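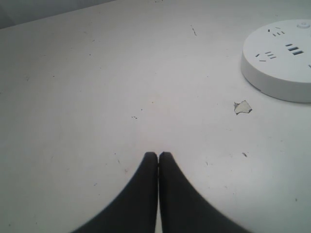
Opening remarks. Good afternoon. The purpose of this session is to report on the gripper comparison carried out under the Cantero project, in which two sets of fingers were tested on the same arm with the same wrist camera. The setup on screen is the curved black finger, which I will call the Kullus set. Please look at the round power strip at the upper right: white housing, white table, and very little apart from the dark socket slots to tell the camera where one stops and the other starts. I will return to this point under vision. Pause before moving on.

Slide 2. Scope. We compared the Kullus set with the Radetti set, a flat parallel finger with a rubber face. Both were driven by the Skusurar controller, and its settings were left alone between sets. We recorded 628 grasp attempts in total. The first 300 used the Kullus fingers and the remainder used the Radetti fingers. The difference in numbers came from scheduling, and the written report gives all results as rates.

Slide 3. What the wrist camera sees. Both fingers stay in view at all times. With the Kullus set, the narrow tips leave most of the work surface visible on either side. The Radetti fingers are wider and hide the target during the last part of the approach. The operators mentioned this repeatedly in their written comments. Show the two masks side by side and allow the audience time to look.

Slide 4. Vision results. White objects on the white table produced most of our location errors. The detector also picked up marks on the table surface as if they were small parts. We considered replacing the tabletop and decided against it for this round, as the sites that will receive the system have worn tables of their own. Of the failed attempts, 186 were assigned to vision and removed from the finger comparison. Expect a question on how they were assigned. Answer: two reviewers, working separately, with disagreements settled by a third.

Slide 5. Grasp results. Refer to the chart. The Kullus tips did better on narrow items and on anything lying close to another object. The Radetti faces held round housings more securely, with less turning during the lift. Neither set was reliable on loose cable. Do not read out the table; it is in the handout.

Slide 6. Controller. The Skusurar force limit has 6 steps. Step two was used throughout. At step three the Kullus tips began to cross slightly when closing on nothing, and we stopped there. Mention that tip alignment was checked at the start of each session with the fingers closed.

Slide 7. Recommendation. Keep the Kullus set for the mixed-item station and the Radetti set for housings. A second camera, mounted off the arm, should be tested before the next purchase decision in December.

If time is short, skip slide 6 and go directly to questions.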